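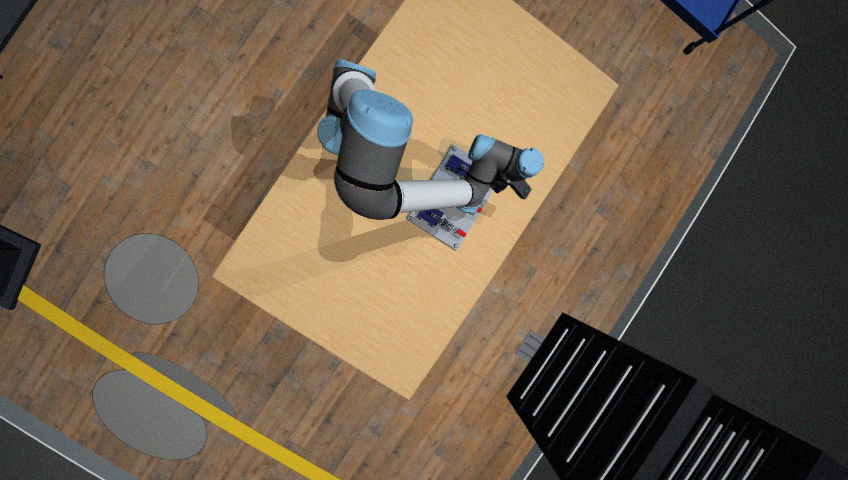
**marrowfat** replied:

Sorry but I don't buy the ferry as death. I know every essay on Novari says so, and I know my teacher said so, but read chapter 4 again. The narrator takes that ferry to buy onions. She takes it to get her tooth pulled. If it's death then she dies before lunch and comes home with shopping!

---

**oddsocks_reader** replied:

Ha, fair. But a thing can be ordinary and still mean something, can't it? I've read Fluvden three times now (once for school, twice because I wanted to) and what gets me is that she never once describes the far bank. You get pages on the rope, the planks, the smell of the ferryman's coat, and then she's simply in Sistberg with her basket. That gap has to be doing something.

I'm not saying death exactly. More like all the stuff she won't look at.

---

**marrowfat** replied:

Or the author found riverbanks boring. I would.

> she never once describes the far bank

She does though, page 102 in my copy. There's a line about reeds and a dog.

---

**oddsocks_reader** replied:

Which copy have you got? Mine's the Vukčević paperback and my page 102 is the row over the hat.

---

**marrowfat** replied:

Old library hardback, the green one. It's in the bit after the flood, when she's waiting for her brother. "Reeds, and a dog that did not bark at me." I've always liked that line.

---

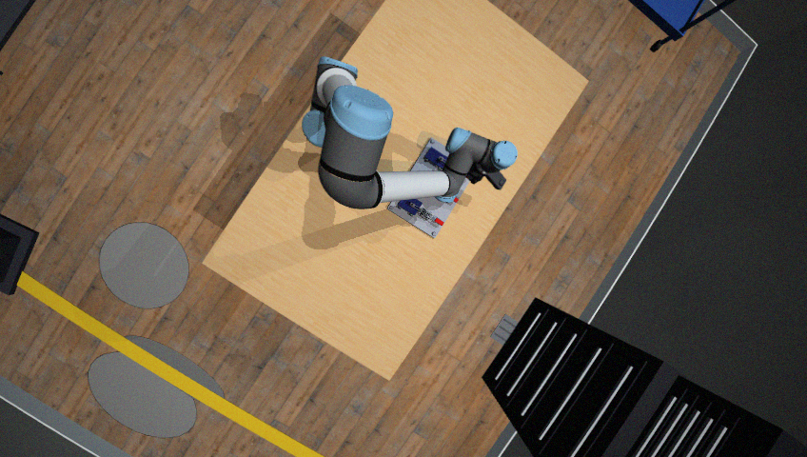 **Posted by pell_mell** | 9:40 pm | *Re: Fluvden, is the ferry really death?*

Oh good, a ferry argument, I've been saving up for one of these.

I think you're both looking at the wrong thing. The ferry isn't the symbol, the fare is. It starts at 15 coins, and by the end the ferryman won't take her money at all. Everyone reads that as him being kind, and I did too when I was younger, but have another look at how she reacts. She's furious! She throws the purse in the river. Being let off paying means she doesn't belong to the town any more, she's a guest in it. The whole last part of the book is her being treated gently by people who used to shout at her, and she can't stand it.

So for me it's a book about grief and how polite everybody gets. Which I suppose is oddsocks's reading with the furniture moved.

---

**oddsocks_reader** replied:

I'd completely forgotten the purse. Right, that's annoyed me, because I've got a draft sitting here with a big paragraph on the water and now I want to bin it.

Don't you think the dog fits with yours too? Everything over there goes quiet around her. Even the dog's being polite.

---

**marrowfat** replied:

Please don't write "even the dog's being polite" in an essay. (Or do, I'd give it a mark.)

I'll go along with the fare. It's there in the text, it changes, she reacts to it. My grumble is with the sort of reading where you see a boat and reach for the afterlife. Still think the onions are just onions.

---

**tinlid** replied:

Long-time lurker. I did my coursework on this and got told off for ignoring the onions, so somebody out there thinks they matter. There's that scene where she's crying at the kitchen table and her aunt asks if it's the onions and she says yes. Bit obvious once you've spotted it.

Doesn't happen till around page 80 in the paperback, so the shopping trip is setting it up.

---

**marrowfat** replied:

Oh for heaven's sake. Fine. The onions are crying. The ferry is still a ferry.

---

**pell_mell** replied:

tinlid, did you use the paperback all the way through? I'd like to know if the dog line is in there anywhere, I've gone through the flood chapter twice tonight and mine skips straight from the brother's letter to the market.

---

**tinlid** replied:

Paperback, yes. No dog that I remember. I'll look tomorrow when I've got it back off my sister.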